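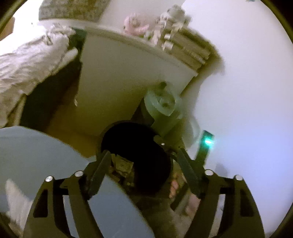

The message had said Delivered for 27 minutes. She put the phone face down on the duvet, then turned it over again.

They had met on Feko, back when everyone used Feko, and had moved to Proltov when the old one started charging for photos. Proltov had three ticks. One meant sent, two meant delivered, and the third turned blue when the other person opened it. She had two.

What she had written was: I'm not coming in May. She had typed 300 words before that and deleted them all.

He was on the late shift at Leemans until ten. Phones stayed in the lockers there, but he sometimes took his out with him under his jumper. It was now 17 minutes past.

She thought about deleting it. Proltov let you take a message back for 60 minutes, but it left a grey line saying that something had been removed, and he would ask. He always asked. She would have to make something up, and she was bad at that.

She got up and did some tidying. 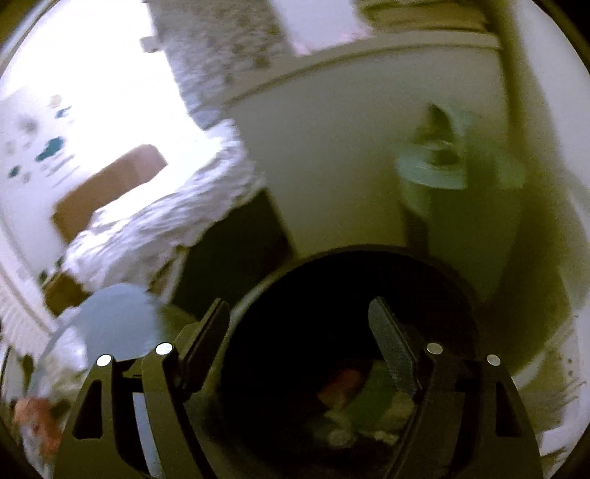

The black bin.

When she came back the third tick was blue. Under his name it said Typing. Then it stopped, and under his name it said nothing.

She brushed her teeth with the phone on the edge of the sink. Typing, it said. Then nothing. Then Typing again — a long one this time, long enough for her to rinse and dry her hands.

The phone buzzed.

OK, he had written. Can I ring you?

She looked at it for a while. On his side, she knew, the tick had already gone blue. She sat down on the bed and pressed the green button herself.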